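Search this site
Enter keywords
Search

Sun 26 April
By our features writer

Repair shop owner on hems, zips and what people are willing to pay

The shop on Gill Street has had the same sign since it opened, and the name on it, Hemelside, is still misread by delivery drivers. The owner asked that her own name be left out of this article. "People know the shop," she says. "They don't need to know me."

She takes in clothes for mending and altering. Curtains she stopped doing years ago, and wedding dresses she will only shorten. Most of what crosses the counter is trousers, coats and school uniform, and in April it is nearly all coats, brought in at the end of the cold weather with torn linings and missing buttons.

"They've worn it all winter with the pocket hanging off," she says. "Then the sun comes out and they bring it to me. I don't mind. It gives me something to do before the holiday rush."

She learned the trade at a raincoat factory called Varnano, where she started on the pocket line straight from school. The work was paid by the piece. A new girl was expected to finish 100 pockets in a morning, and an experienced one did a good deal more than that.

"You did the same pocket until you could do it asleep. I wouldn't go back to it, but I've never had to think about how to set a pocket since. My hands know."

When the factory closed, she worked from her kitchen for three years. She put a card in the newsagent's window and charged too little. She says she had no idea what the work was worth and was embarrassed to ask for money from people she saw at the bus stop.

"I did a whole coat lining once for the price of a loaf and a pint of milk. The woman was delighted, so of course she told all her friends, and they all came with coats."

The move to Gill Street came when the shop's last tenant, a key cutter, retired. The rent was low and the roof leaked at the back. She brought two machines from home and bought a third, an old industrial model that she paid £330 for and still uses every day. The table it came on was thrown in with it and has been more trouble than the machine.

Her prices are now written on a board behind the counter. A plain hem on a pair of trousers costs less than a takeaway meal. A new zip in a coat costs more than many customers expect, and this is where most of the arguments start.

"They say, I only paid thirty-six for the coat. Well, I didn't sell you the coat. The zip takes me as long in a cheap coat as it does in a good one. Longer, sometimes, as the cheap ones are glued and you have to pick it all out."

She does turn work away. If the cloth around a tear has worn thin, she will hold it up to the window and show the customer the light coming through. Some accept it. Others ask her to try anyway, and she will do so if they pay first.

I asked whether people bring in more mending than they used to. She thought about it while she unpicked a cuff.

"More young ones," she said. "When I started, it was women my mother's age. Now I get lads of nineteen with a jacket they bought second-hand, and they want the sleeves taken up properly. They look at the inside when I've done it. Older people never look at the inside."

She is less sure about the idea that everyone should learn to mend for themselves. She ran an evening class for a while in the hall behind Skaninis, the café on the corner, and gave it up after two winters.

"They were nice people and they liked the company. But most of them wanted to do embroidery. I'd say, bring something that's broken, and they'd bring a clean tea towel and a hoop." She still lends out needles and thread to anyone who asks, and says a button is the one job she would be glad never to see again.

Jeans are a different matter. They come in all year round, and she has strong opinions about them. Almost every pair goes in the same few places – the inside of the thigh, the back pocket corners and the heel of the hem – and almost every owner waits too long.

"You get a thin patch first. It goes pale and a bit fluffy. If you bring it to me then, I can put a piece behind it and stitch over it and you'll get years. If you bring it to me when your leg's coming through, I'm building you a new pair of jeans out of patches."

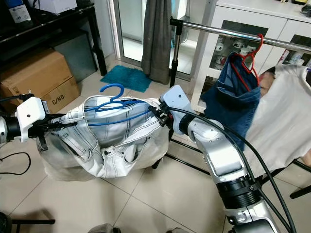

Pale grey denim, held by the waistband end.

Dark denim is easier to hide a repair in, she says, and the lightest shades are the worst. Thread that looks right on the reel can look yellow once it is sewn into pale cloth. She keeps a drawer of greys for this and tries each one against the seam in daylight before she starts. On a dull afternoon she puts the job aside until the next morning.

Stretch denim she dislikes. The cloth moves under the foot of the machine, and a patch that lies flat on the table can pucker as soon as somebody sits down in it. She cuts those patches on the same grain as the leg and sews them by hand around the edge before they go near the machine.

"I charge the same as for ordinary denim, and I shouldn't. I keep meaning to change the board."

Washing comes up often. Her advice is to turn jeans inside out, use a cool wash, and hang them up by the waist. She has nothing against the tumble dryer for towels. She will not take in anything that has not been washed, and there is a notice on the door saying so – it has been there since a bad week with a fishing jacket.

She has no plans to sell the shop, though she has cut her hours and now closes at lunchtime on Wednesdays. A young woman who came to the evening class works with her on Fridays and does most of the zips. She is quick, the owner says, and tidier on the inside of a seam than she was herself at that age.

"I've told her she can have the big machine when I stop. She said she'd rather have the drawer of thread. So we'll see."

The coat with the unpicked cuff was due to be collected at four. She had found a second tear under the arm while we were talking, and had already started on it.

"I won't charge for that one," she said. "It's only small. Don't put that in, or they'll all want it."

I told her I would probably put it in. She said that in that case I should also say that collection is strictly before half past five, and that she does not keep things longer than a month.

Search this site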